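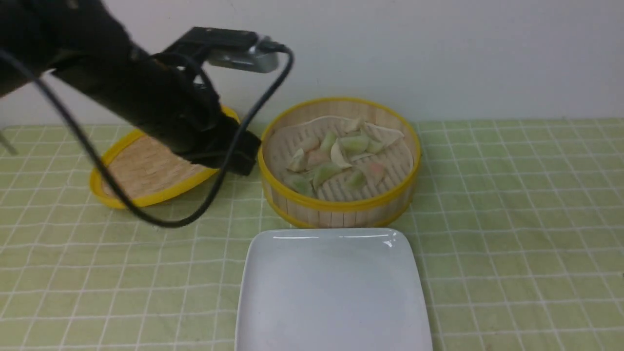

Fig. 9.1 Steamer basket and lid.

CHAPTER 9
Steam

Perla Cortés
Text revised 3 January 2021

What you need before you start: Chapter 7 (heat and temperature). If you skipped it, go back. At least the part on why those two words don't mean the same thing.

What this chapter covers
Boiling, and what happens to the energy
Why the temperature stops rising
Condensing, the other half of the story
Pressure and boiling point
Steam in kitchens, heating pipes and engines

9.1 A pot on the stove

Put a pot of cold water on a burner with a thermometer in it. Write down the temperature every minute. Nothing surprising at first. The number climbs, fairly steady, small bubbles on the sides (mostly air that was dissolved in the water, not steam yet). Then the big bubbles start, the whole pot is rolling, and the number stops. At sea level it stops at 100 degrees Celsius, or very close. Turn the burner up. More bubbles, more noise, same number.

So where is the heat going? The burner is still on. Energy is still moving into the pot every second, and the thermometer doesn't care. Early experimenters had real trouble with this. Heat went in and seemed to vanish. They called it latent, meaning hidden, and the name stuck.

The short answer – it goes into pulling the water molecules apart. In liquid water the molecules hang on to each other. To leave as a gas they have to break loose, and that takes energy. A lot of it. Boiling a pot all the way dry takes more than five times the energy it took to bring the same water from freezing up to boiling. Students almost never guess that high. Try it with the lab burner in Activity 9A and see how long you wait. (Do not let the pot run completly dry. Stop while there is still water in the bottom.)

Key term: latent heat of vaporization. The energy needed to turn a given mass of liquid into gas with no change in temperature.

9.2 Getting the energy back

Now run it backward. Steam touches something cooler. Turns back to liquid. All of that hidden energy comes out again, right there on the surface where the drops form. None of it is lost along the way, apart from what leaked out into the room.

Which is why a steam burn is so bad. Boiling water on your hand gives up heat as it cools. Steam on your hand gives up the latent heat first, and then you still have hot water on your hand. Keep your wrists clear when you lift a lid. Open it away from your face.

Cooks have used this for a very long time without the vocabulary. Food in a steamer sits above the water, not in it. Steam comes up from below, meets the cooler food, condenses, dumps its energy. Flavor and color don't wash out into the pot the way they can in boiling. The floor of the steamer has to let the steam through, so: gaps.

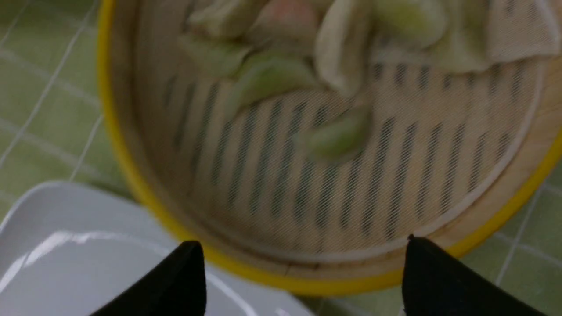
Fig. 9.2 Slatted floor of a bamboo steamer with its liner.

Once the food is hot the condensing slows down, and most of the steam just passes by and out. Same burner setting, less heat going into the food. Think about why before you read on. A surface has to be cooler than the steam for the steam to condense on it, and the smaller the difference the slower it goes.

Stacked steamers are a good test of the idea. Bottom tier gets the steam first. Jana Fröhlich's class in Punham ran one for 16 minutes with a thermometer probe in each tier and plotted the curves. Their data is in Table 9.1 at the end of the section. Look at the early part of the graph, thats where the tiers differ most. Later on they bunch together. 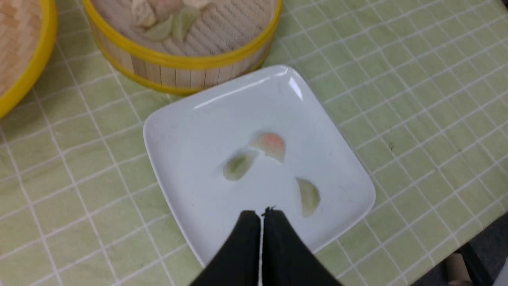 Starch is worth a paragraph, biology students will meet it again. Raw starch grains are packed tight and don't let much light through. Heat them with water and they swell, soak the water up and lose their order. Some starches turn cloudy, some go nearly clear. The change is called gelatinization. It needs heat and water both, and condensing steam delivers the two together. A dry oven doesn't, not at the surface anyway.

9.3 Boiling point is not a fixed number

Everything so far assumed sea level. Go up a mountain and the air presses down less. Molecules get away more easily, so water boils cooler, and food takes longer. A pressure cooker does the reverse. Seal the lid, let the steam build up, the boiling point rises and dinner is quicker.

Check yourself before going on
Sketch the heating curve for a pot of water from cold to boiling. Mark the flat part and label where the energy is going.
Explain to a partner why a hard boil doesn't cook pasta much faster then a gentle one.
Find one place in your home or school where steam or water vapor condenses. Note what the surface is made of and whether it feels warm or cool.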